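About Lostia Optics

Lostia Optics. Independent eyewear, Berneveck. Opened April, twelve years before most people on this street had heard of us, or so it feels. One shop, one workshop in the back, one phone that rings too much.

Ilaria Sorrentino started it. She trained as a lens cutter, got tired of cutting lenses for frames she didn't like, and signed a lease. First shop was 300 square feet including the stairs. We've since taken over the unit next door, the old key cutter's. Still get people coming in for keys.

What we do

Eye exams by appointment. Glasses, sunglasses, reading glasses, sports frames with prescription inserts. Repairs, ours or anybody else's. Contact lenses too but we don't make a big fuss about them, ask at the desk.

Lenses are cut and fitted on site. Single vision usually same week. Progressives take longer, please don't book a trip around them. High prescriptions we order out to Grecu, who do the thin stuff better than we can and have never once sent us the wrong axis.

Frames come from 13 makers at the moment. Mostly small. Acetate, titanium, a bit of horn when we can get it. The list changes, a couple of makers retire, somebody new turns up with a suitcase. We buy in person, we try everything on, and if it pinches it goes back in the suitcase.

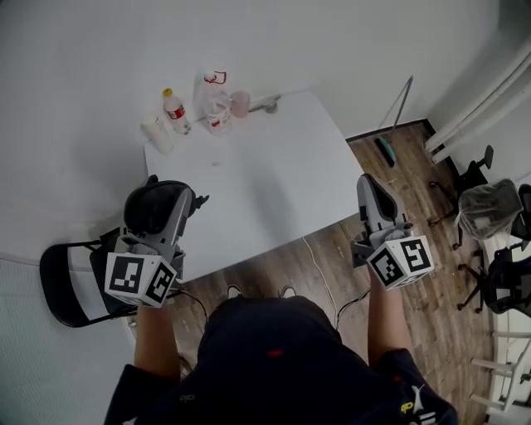
Our own line is called Lokley. 12 shapes, all acetate, named after streets in town. Ilaria draws them, we prototype in the back and they get made in short batches. When a color is gone its gone, though we keep spare temples and hinges for every pair we've sold. So far that's 1,009 pairs of Lokley out in the world. If you own number one please come say hello, we lost the card.

Fitting

Takes as long as it takes. Nose, ears, where your eyes sit behind the lens. Bring your old glasses, even the broken ones, even the ones you hate. We learn a lot from those. Adjustments are free for as long as you own the frame and you don't need to book, just walk in. Saturdays are busy, mornings are better.

Kids welcome. We have small frames that look like real glasses and a drawer of spare screws.

Prices

On the tag, all of them. Lenses priced separately, we write it out before you say yes. We take most vision plans but not every one, so call with your card in hand and we'll check while you wait. Payment in two parts is fine, ask.

Old frames

Drop box by the door. We clean them up, measure the lenses and pass them along. Cases also welcome. Please no solution bottles.

Finding us

Berneveck, bottom of the hill, green door next to the bakery. Parking behind the building, entrance is a little tight. Closed for lunch, sometimes a long one. The bell works if you push it hard.

New exam room is open now and the online booking page should be fixed by the time you read this. If it isnt, phone us.

Page updated September 2024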